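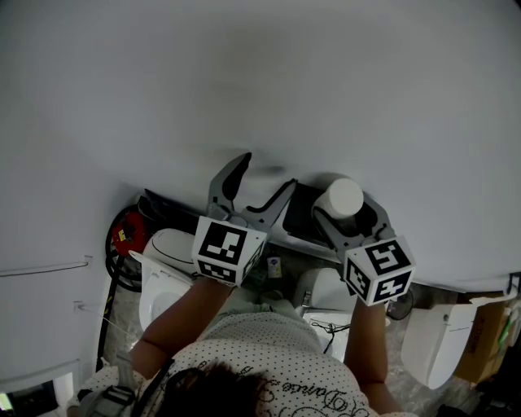

README for the Camberg utility room notes

Hello, and thanks for downloading this! It's a small set of notes and photos about a cramped room full of white fittings, which I've been sorting out bit by bit since November. I started it for myself (I kept forgetting where I'd put things) and then it grew, as these things do.

What you get: 572 photos in 2 folders, plus a plain text list of everything in the room. The folder called "floor" is the low stuff, so the appliances, the red and black hose reel, bottles and so on. The folder called "walls" is everything higher up. The whole lot comes to over 4,000 words of notes, and I'm sorry to say the spelling in the early ones is dreadful.
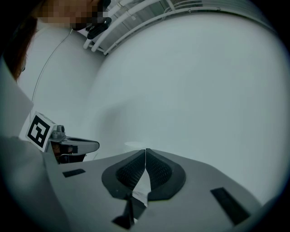
Big pale curved surface, thin white cable at upper left.

A word on names. I call the hose reel "Onden" all the way through, and the shelf list is "Gresar", and I can't be bothered to change either now! If you search for "hose" you'll miss half the entries, so try both. Bottles are listed by where they stand, and I've not tried to say what's in them.

The walls were much duller to write up than the floor, I'll admit. Plain white goes on for ages and then you get to the ceiling and it's all beams, rails and pipes at once. 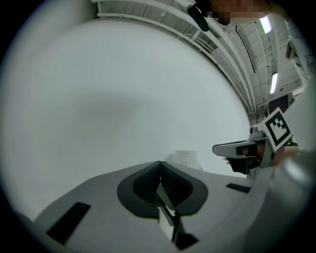
I gave the ceiling its own list in the end, with the light tubes first and the pipes after. Cables are a mess. I've done 12 entries for them and there are more to come, probably once I've finished the Kapoor list (that's the cleaning things, still half done).

Last updated Saturday, December 11, 2021. Use any of it however you like, and if you spot a wrong label do send me the file number.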